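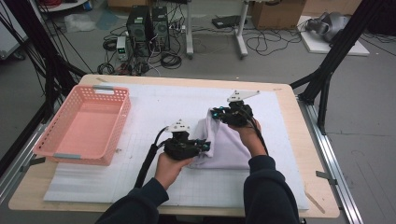 Workstation Safety Check: Folding Bench, Handano Workroom
Inspection period: May
Inspected by: Chunhua Qian
Layout reference: Lins bench sheet, revision 2
Result codes: P = pass, A = action needed, N = not checked

1. Table and work surface

1.1 Table stands level, no rock when pressed at each corner. P
1.2 Corners rounded, edges free of splinters. P
Comment: Light wear to the finish on the near edge. No treatment required.
1.3 White grid board lies flat, no lifted corners. P
1.4 Board surface clean, grid legible. A
Comment: The grid is faint to begin with and has to be readable from the standing position. Wipe with a damp cloth only. The solvent spray kept on the Cuter shelf marks foam board and is not to be used at this bench.
1.5 Board secured against sliding. A
Comment: Moved under hand pressure. Fit non-slip strips to the underside, 50 mm wide, full length of both long edges.

2. Basket and cloths

2.1 Basket placed on the left side of the board, clear of the folding area. P
2.2 Basket walls and perforations free of cracks and sharp moulding flash. P
Comment: Pink plastic basket, open top. Inside faces checked by hand.
2.3 Both grey handle strips firmly seated. P
2.4 Basket empty before a new batch is started. P
2.5 Cloths free of pins, clips and loose threads. P
Comment: Lavender cloth checked on both faces before folding. Pavari batch 47 not checked, still bagged.
2.6 One cloth on the board at a time. P

3. Frame and fittings

3.1 Black frame uprights tight at all joints. P
3.2 Slanted members do not obstruct the operator's elbows. P
Comment: Clearance is adequate for a seated or standing operator. Taller staff should check for themselves before starting.
3.3 Metal rail on right edge of table fixed, no burrs. P
3.4 Edge brackets, left and right. A
Comment: Left bracket protrudes near the basket and could catch a sleeve or the basket rim. Fit a rubber cap.

4. Cables and electrical

4.1 Cables on the table routed away from the folding area. A
Comment: Thick black cable crosses the board towards the left-hand table edge. Keep slack to a minimum and check that cloth is not folded over it.
4.2 Hanging cables on left side bundled. P
4.3 Floor cables tidy and out of the walkway. A
Comment: Tangle around the two computer towers behind the table. Separate mains from signal leads, tie, and label at both ends. Walkway to be kept 500 mm clear.
4.4 Front vents of both towers unobstructed. P
4.5 Power strip off the floor. A
Comment: White strip to the right of the towers. Mount on a bracket.
4.6 Bench power supply stable, display readable. P
4.7 Plug and lead test labels in date. N

5. Operator

5.1 Sleeves close-fitting at the wrist. P
5.2 No lanyards or loose jewellery. P

Actions under 1.5, 3.4 and 4.5 to be closed by Wednesday. Item 4.7 carried over to next check.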